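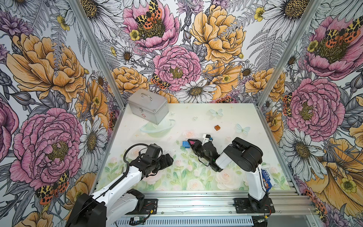 Miroslava Sydorenko
Photographer and print seller. Paper, ink, grumbling.

1/ I've been asked four times this month whether people should pay extra for a "limited edition" photo print. So, a thread. Short version: sometimes, and a lot less often than the sellers would like.

2/ An edition is a promise. The seller promises to stop at a certain number. That is the whole product. The paper is the same paper and the ink is the same ink as on the open edition hanging next to it.

3/ So the first thing I look for is who keeps count. With etchings the plate wears down. With a digital file nothing wears down. I could print the same picture until I die and the last one would look as good as the first, maybe better if I've bought a new printer by then.

4/ I saw a listing last week for a print numbered 602 of 996. I'm sorry, what is limited about that? That's a small factory run. Most photographers I know will never sell 996 copies of everything they've made put together.

5/ And why 996? I asked the shop. They said it "felt more curated than a thousand." I'm leaving that here without comment.

6/ Then there's the size trick. Edition of 40 in the large size. Edition of 40 in the medium. Another 40 in small, plus artist's proofs, plus a "studio edition" on different paper. Every one of those numbers is true. Add them up before you get your wallet out.

7/ Valentyna Antoniuk replied to an earlier post of mine saying that collectors understand all this and price it in. Collectors with an adviser, sure. The person buying one nice thing to go over the couch has no idea, and that's who these listings are written for.

8/ Certificates. Oh boy. I have printed certificates. It took me ten minutes, and most of that was picking a typeface. A certificate is worth as much as the person who signed it and the list they keep at home. If there's no list, you've bought a second, smaller print with no picture on it.

9/ Ask to see the list. I mean it. You don't need the buyers' names, just the numbers, the dates and the sizes. Oksana Fedoruk keeps hers in a school exercise book and sent me a phone picture of the page within the hour. I trust that book more than any hologram sticker.

10/ I asked three online shops the same question. One sent me a paragraph about their passion for the arts. One said the artist handles it. One never wrote back. The artist, when I got hold of him, thought the shop was handling it.

11/ "But it'll go up in value." Will it? Where would you sell it? Try this: look up any living photographer whose prints cost what a decent coat costs and find me one resale. I'll wait – bring a chair.

12/ Pylyp Pasichnyk pushed back on this, and fairly. He bought a small print in Hemau years ago and sold it for more than he paid. Good for him. I asked how many others he'd bought from the same period and what those were worth now, and he changed the subject to frames.
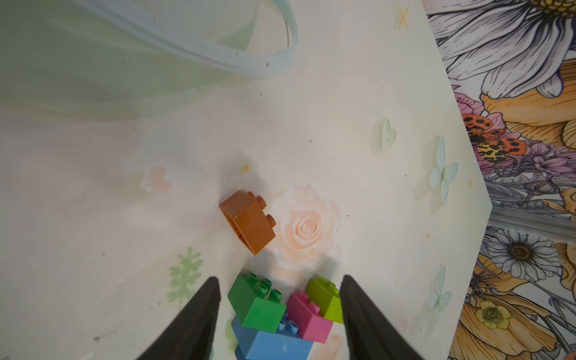
13/ PAPER, AND THE WORD "ARCHIVAL"

I get more mail about this than about anything else. "Archival" has no fixed meaning on a product page. It can mean cotton paper with pigment ink, kept out of the sun, behind proper glass. It can also mean the seller likes the word.

14/ What I want to read instead is the name of the paper, its weight, and what kind of ink was used. Three facts, one line. If the seller doesn't know them, somebody else is doing the printing, and I'd like to know who.

15/ Outside printing is fine, by the way. Lots of good people send files to a lab. What bugs me is "hand-printed by the artist" on something that was drop-shipped. Did the artist touch it? Did the artist see it?

16/ I ordered one of those in March to check. It came in a tube, rolled so tight I had to leave it under books, with a printed signature. Printed! As in, part of the file. I held it under a loupe and the dots went right through the autograph.

17/ I should be fair about my own side of the table. I did a limited edition once, the Rana series, and I did it mostly because a gallery in Wenau told me things sell better with a pencil number in the corner. They were right. I still don't feel great about the reason.

18/ Since then I've sold open editions only. Signed on the back, dated, priced by size. Some buyers drift off when they hear there's no number. One told me it made the picture feel "less special." Same picture she'd been looking at for twenty minutes.

19/ Vasylyna Ivanyshyn does it in a way I can respect. Her Nevomel prints are limited to four each, one size, and when they're gone she puts the work print in a drawer and that's it. No studio edition later. She makes less money from it and she'll tell you so.

20/ Would I pay extra for one of hers? Yes, and I have. I'd have bought it without the number too, so make of that what you want.

21/ If you're stuck on a print right now, cover the edition line with your thumb and look at the price again. Still want it? Buy it. If the price suddenly looks silly, you were paying for the fraction.

22/ Replies are open. Please don't send me links to investment newsletters – I got plenty last time. If you've got a certificate you're unsure of, post the wording with your name blacked out and I'll tell you what I'd ask the seller.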